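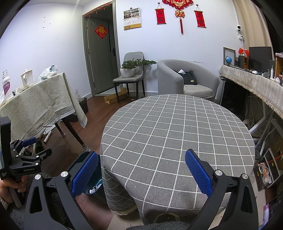 Right, I promised a thread on tablecloths and I am finally doing it. I've got very into them since April and I have a lot to say, sorry to everyone who follows me for the allotment stuff.

Starting with the round table, which was always the difficult one. Square cloth on a round table gives you four pointy corners that end up in your lap. Round cloth, and the hem falls the same all the way round. Grey with a white grid is my favourite sort of pattern for this, it goes with everything and you don't get sick of it.

Also a grid shows you straight away if the cloth has gone on squint. Mine always has. I line one of the white lines up with the floorboards and work from there.

The rectangular one gets pale green, patterned, with a border. I was sure green and grey grid in the same room would look like a jumble sale and I LOVE it. The border does a lot of the work I think, it gives the edge a bit of weight.

White teapot on pale green, by the way. So good. I could look at that all day.

Now, table socks!! Stripy sock on the foot of a dark wooden table leg. If you have wooden floors and you don't have these, please, go and get some. No more of that awful scraping noise when you shift the table to sweep. I got 3 packs from the market at Larnside and did the kitchen table as well.

(They do collect fluff. Take them off and wash them with your normal socks. One will go missing, same as normal socks.)

Someone asked about sizes. For a round table, measure straight across the top, then add the drop twice. So an 80 cm table with a 32 cm drop needs a cloth 144 cm across. I forgot the "twice" bit on my first go and ended up with something more like a hat.

Washing: cool, and hang it up while it's still damp so the creases fall out. I put mine over the door if the line's full. I have not ironed a tablecloth this year and I don't plan to.

The red on the walls stays up all year in my book. Big knot with the tassel, scroll either side, 福 on the door. Against a white wall and a grey door it's the cheeriest thing going, and it stops all that grey in the chairs from feeling chilly. I know some people take theirs down after New Year and I respect it but I couldn't.

Plant on a chair: also yes. A white pot on grey upholstery looks lovely and you can pull the chair over to the light when it needs it. Put a saucer under it though, I learnt that one on a nice cushion.

Next job is a winter cloth. I'm torn between a dark red and a mustard check I saw in Carville last week. Mustard with the red scrolls, too much? Tell me, I've got 5 days before the shop shuts for its holidays.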